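tirkamton-corner / README

Hi! I'm Mirjana, and I look after Tirkamton, our one-arm cell with the wrist camera. This is the stuff I wish I had written down before Arben Atanasov took over my shifts. The data card bits are mixed in with the upkeep bits – sorry, that's how I keep them in my head.

What's in the folder

There are 284 episodes, of which 138 were recorded after I swapped the finger covers. Every episode has the wrist view, joint readings and gripper opening. The work area is a stone-look surface with flowered wall panels on two sides and a yellow tray as the target.
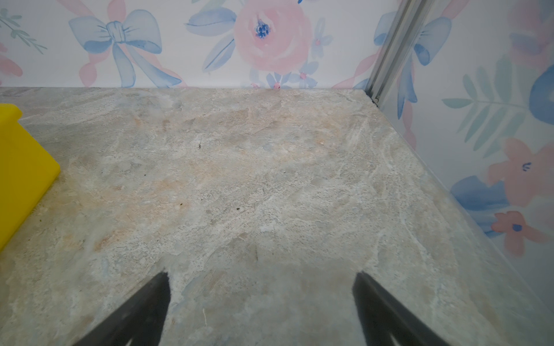

Wrist view, fingers open, yellow object just in at the left.

Starting up

Power the arm first, then the gripper, then the camera. Give it 5 minutes before you home it. I always open the fingers all the way after homing and check the wrist view: both tips should show, one on each side, with bare surface between them. If one tip sits much higher than the other, stop and look at the finger screws (it's nearly always the screws!).
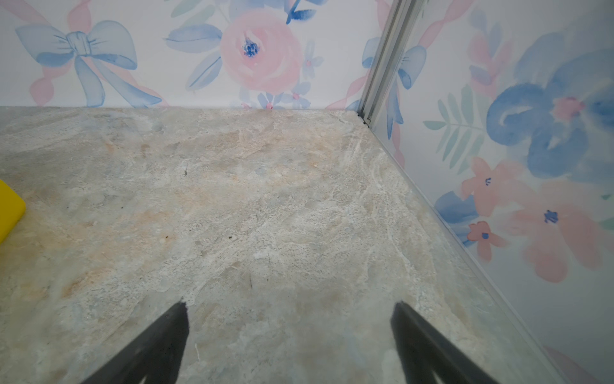 The other thing I check is the corner, where the metal strip comes down between the two panels. It makes a great landmark. If it has wandered from where it was in your last good recording, the camera bracket has probably slipped, so snug it up and redo the hand-eye calibration before you record anything.

Crumbs and specks on the surface are fine with me. I wipe down between batches, never in the middle of one, so that the background stays the same through a whole batch. Please do the same, or at least write it in the log.

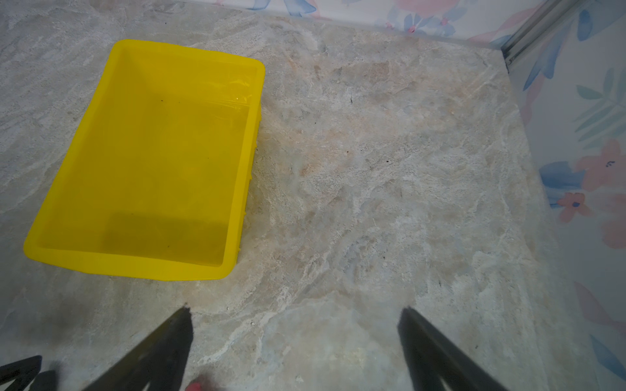 Do I have to recalibrate if I only move the tray?
Leave the calibration alone. Moving the tray doesn't change anything between the camera and the arm, so just note the new position and carry on.

Known problems

The finger tips look soft and a bit blurry in some wrist views. Glare on the yellow plastic can confuse a simple color threshold, so I'd mask it. Two episodes have a gap in the joint readings and are listed in skip.txt.

Last edited January 20, 2025. Rajitha Mollah has the spare finger covers.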